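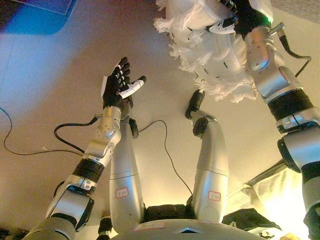 What is a break-even point?
It is the number of units a business has to sell in a given period before the money coming in covers all the money going out, with nothing left over and nothing owed.

Unit 4: Costs, Prices and Breaking Even
Handout for the evening section

I know the word "accounting" makes a few of you want to slide under the desk, so let me say at the start that the math tonight is subtraction and one division, and you may use a calculator for both. What takes practice is deciding which cost goes in which pile, and we'll spend most of our time on that (and probably argue a little, which I enjoy).

Fixed and variable costs

A fixed cost stays the same whether you sell one item or a hundred of them this month. Rent is the usual case, along with insurance, a phone plan and the monthly fee for your website. A variable cost comes along with each unit. If you sell blankets, the yarn is variable, and so are the label, the box and the postage.

Some costs refuse to sit still. Your electric bill may have a flat service charge plus so much for every hour the machine is running, and in that case you split it: the flat part goes in the fixed pile and the rest gets shared out over the units. People worry a great deal about doing this perfectly. Make a sensible guess, write down how you made it, and fix it next month when you have a better bill to look at.

Worked case: Loka Blankets

Loka is a small workshop in Tulell that makes one product, a throw blanket. It sells every blanket through its own website for $49. Materials, packing and postage come to $23 per blanket. Fixed costs are $2,000 a month.

Start with what each sale leaves behind after its own costs are paid:

49 - 23 = 26

That $26 is called the contribution per unit, and I like the name, because each blanket really is contributing something toward the rent. Now divide the fixed costs by it:

2,000 / 26 = 76.92

Nobody buys 0.92 of a blanket, so round up. Loka has to sell 77 blankets a month to break even. Always round up here, even if the decimal is tiny. At 76 blankets the workshop is still $24 short.

Please notice that we did not divide 2,000 by 49. This is the most common mistake on the homework by a wide margin, and I made it myself the first time I took a course like this one. The full price isn't yours to spend on rent. Part of it has already gone to the yarn supplier and the post office.

What happens when the rent goes up

Suppose Loka moves to a bigger space in Lozano and its fixed costs rise to $4,000 a month. The price and the cost per blanket stay put. Then:

4,000 / 26 = 153.85, so 154 blankets

The bigger space might still be a fine idea - more looms, more light, room for a helper - but the owners should ask where the extra customers are going to come from before they sign anything. Prosent, the yarn supplier in our reading packet, faced the same choice in reverse and moved to a smaller building. Read that case with a pencil in hand and mark every cost you would call fixed.
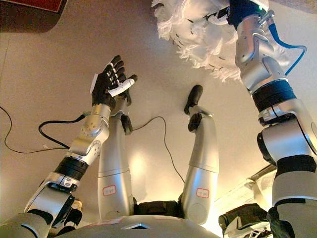

One student in last year's section objected that the owners of Loka weren't paying themselves anything, so the workshop wasn't truly breaking even at all.

I thought that was a very good point, and I've used it every year since I started keeping a list of good points. If the owners need a set wage each month, it belongs with the fixed costs, and the break-even number climbs. If they pay themselves by the blanket, it belongs with the variable costs, and the contribution shrinks. Either way, leaving your own labor at zero is a decision, and you should make it with your eyes open. Plenty of businesses do it for a few months at the beginning. It gets tiring.

For next time

1. Loka drops its price by $3. Find the new contribution and the new break-even point, using fixed costs of $2,000.
2. List the costs of a business you know well, or would like to start. Sort them into the two piles, and put a star by any you had to split.
3. Finish the Prosent reading, including the footnotes (they're short, I promise).

Homework is due 25th February at the start of class. Please show your subtraction as well as your division, so I can give you credit for the parts you got right.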